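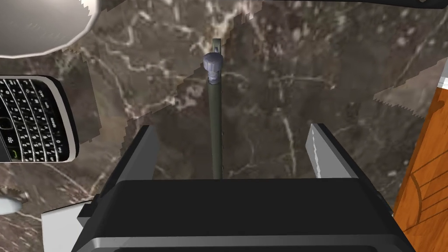
Morag Lindsay wrote to me in the comments that I should first say which engine I have, so I have put it in now.

Rough cold start after changing the battery – Skoltia estate, 2.0 diesel

Posted by lusedriver

Hello to all. In December I have changed the battery in my Skoltia. The old one was seven years old and on cold mornings it turned the engine very slowly. The new one is the same size, but rated 700 A, and the old one was a little less. Since then the engine starts at once, but for the first minute the idle goes up and down, and the stop-start does not work at all. There is no warning light. I have driven 217 miles since the change. Must I go to the dealer, or will the car learn it by itself?

Fionnuala Mulcahy

The two things are probably separate. The idle usually settles after a few proper drives, so if it still hunts after 217 miles I would clean the throttle body and look at the air hoses near the battery tray. It is easy to knock one off when you lift the battery out.

The stop-start is different. On many cars with a sensor on the negative terminal, the new battery has to be registered with a diagnostic tool. Check also that you bought an AGM or EFB type, whichever the handbook asks for. A small garage should do the registering in a few minutes. Mine in Clakness charged me 23 pounds.

dieselpete

had same on mine, leave it locked overnight and dont open the doors, stop start came back next day. never liked it anyway, i switch it off

lusedriver

Thank you both. One thin hose behind the tray was hanging free, and I have pushed it back – the idle is already much better. The battery is EFB and the handbook says EFB. I will ask about the registering at the garage in Disdale.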